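Prelleck Glass Cleaner Concentrate - my review after one winter

I bought this concentrate in January for 57 dollars, which is not cheap. The seller in Gumanville told me one bottle is enough for a year of cleaning in a small hair salon, and I have five mirrors, so I decided to try. Before this I used Melletti, ready to use, and I was tired of carrying the big boxes home.

You mix one cap with water and it is ready. The smell is light, a little like apple, and my clients do not complain.
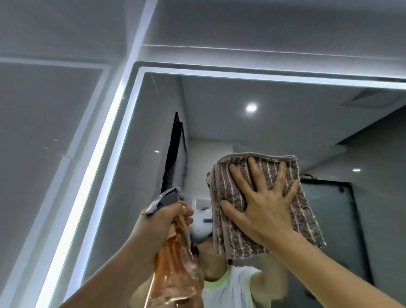

The result depends very much on the cloth. My colleague Lawal likes paper, but paper leaves small white hairs in the corners. I prefer a folded towel, with the hand open and flat on it, and the spray bottle ready in the other hand. Old towels are better than new ones. Mirrors with LED strips need more care, so near the lights I spray on the towel only.

Hair spray comes off at the second pass - with Melletti I needed three. The cap is the weak point, it leaks if the bottle lies on its side.

Four stars. I will buy it again.

Adel Radwan, Aug 3, 2020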